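Fernari Open Day: Plate Racking Recordings

Thanks for stopping by! This folder holds the recordings we made with visitors at our open day in December, when the Bovby workshop was full from ten in the morning until well after we had meant to close.

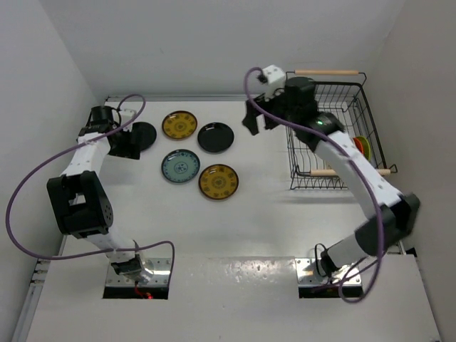
What people came to see

The job on the table was putting plates away in a dish rack, two arms sharing the work. Visitors had asked for something they do at home, and our friends at Titov, who helped set up the demo, thought dishes would get people talking (they were right, we heard a lot of opinions about how to load a rack!). The colorful plates were a hit with the children, though the plain black and glossy black ones led to more questions from the grown-ups.

What's in the folder

There are 184 recordings, each one a single attempt, and 2,371 still pictures taken from them. We had hoped for 200 attempts but spent a good while chatting, and we don't regret it. Attempts that went wrong are kept and listed in notes.txt, so please read that file before you count anything as a success.

Layout

recordings/ one folder per attempt
stills/ pictures, sorted by attempt
notes.txt our remarks from the day, typos included

Known problems

An arm that is moving quickly can come out blurred in the stills. Plates may be partly hidden behind a gripper, and the shiny ones pick up reflections. The sound was removed from every recording.

Using it

Teaching and research are both fine, and we'd love to hear what you make of it. Please mention Fernari and the Meesuk visitor program, which paid for the day. Version 2 fixes the attempt numbers that were swapped in the first upload.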